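Plimomitz 40 Wood Oil: Putting On the First Coats

Section 3. Bare tables and worktops

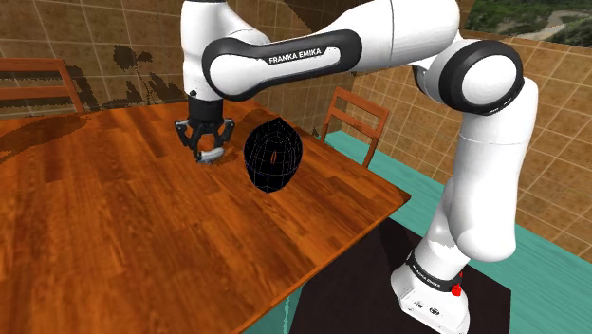
Read section 2 (sanding) first. If the top still feels rough under your palm go back to 150 grit and do it again. Oil hides nothing.

You need: one can Plimomitz 40 (part no. 2678), lint-free rags, white pad, gloves, a metal bucket with lid. One can does a table for six, two coats, bit left over.

1. Clear the room of dust. Vacuum, wait an hour, wipe the top with a barely damp cloth. Let dry.

2. Stir the can. Don't shake. Stuff at the bottom is the wax, it has to come up.

3. Underside first. Yes, really. One thin coat, else the top can cup.

4. Pour a small puddle on the top and spread with the pad, along the grain. Work in strips, arm's length.

5. Leave 22 minutes. Dull patches = thirsty wood, add a little more there.

6. Wipe off everything that hasnt soaked in. Turn the rag often. Surface should look satin, not shiny.

7. Overnight dry, windows open a crack. Longer in a humid July.

8. Rub lightly with a dry pad, wipe, then repeat steps 4 to 7.

CAUTION: oily rags can catch fire by themselves. Do not ball them up. Soak in water, put in the metal bucket, lid on, outside.

Note: end grain drinks a lot. Do it twice per coat.

Note: Frei tinted oils (Frei Smoke, Frei Honey) go on as the first coat only. Second coat always clear. Test on a scrap, the color comes up darker then the lid shows.

Note: don't use over Carkis varnish or any other sealed finish. It will just sit there and stay sticky. Strip first, see section 5.

Sticky after two days? Too much left on at step 6. Rub with a rag and a splash of Rurkov thinner, part no. 3972, wipe dry, wait another night.

Light use after two days. No hot pans, no wet glasses, no tablecloth for two weeks. Care and re-oiling: section 4.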